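Chapter 9
The Shop That Sells One Thing

Walk down the main street of Skikthorpe and you'll pass a store that stocks umbrellas. Only umbrellas! Kirsty Dunbar opened Menzies with 59 models on the wall, and within a few years she carried over 300, from fold-up pocket sizes to great striped things you could shelter a family under. Customers drive two hours to get there. Some of them already own an umbrella.

Why does a store like this work? A department store can offer the same goods, often at a lower price, and the parking is better. And yet people talk about Menzies for weeks after a visit, the way they might talk about a good meal. In this chapter we look at specialty retail, and I'll admit it's my favorite part of the course.

We start with range. A specialist goes deep where a general store goes wide, and that changes how goods are bought, stored and shown. Then we turn to the person behind the counter (never underestimate the counter!), who has to know why one handle costs twice as much as another and be able to say so in a sentence.

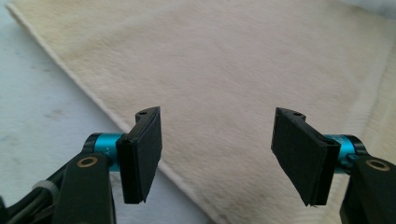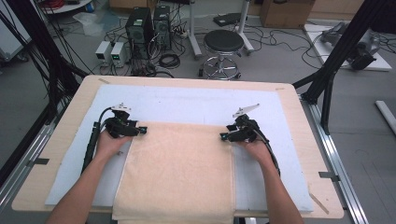
Figure 9.1 Black hand-held grippers and light-colored fabric.

Next comes the display itself. Ruaridh Drummond fitted out the Pornden glove shop in 2000 with shallow drawers, each one lined and labeled, so that every sale began with a drawer sliding open. Shoppers loved it. Lorna Ogilvie, who took the store over, kept every drawer and changed only the lighting, and we'll study her floor plan closely in Section 9.3.

Before you read on, think of a small store you remember well. What did you see first when you came in? How long was it before somebody spoke to you? Jot down your answers and keep them handy for the exercise on page 300.

Key terms: depth of range, counter service, open display, destination store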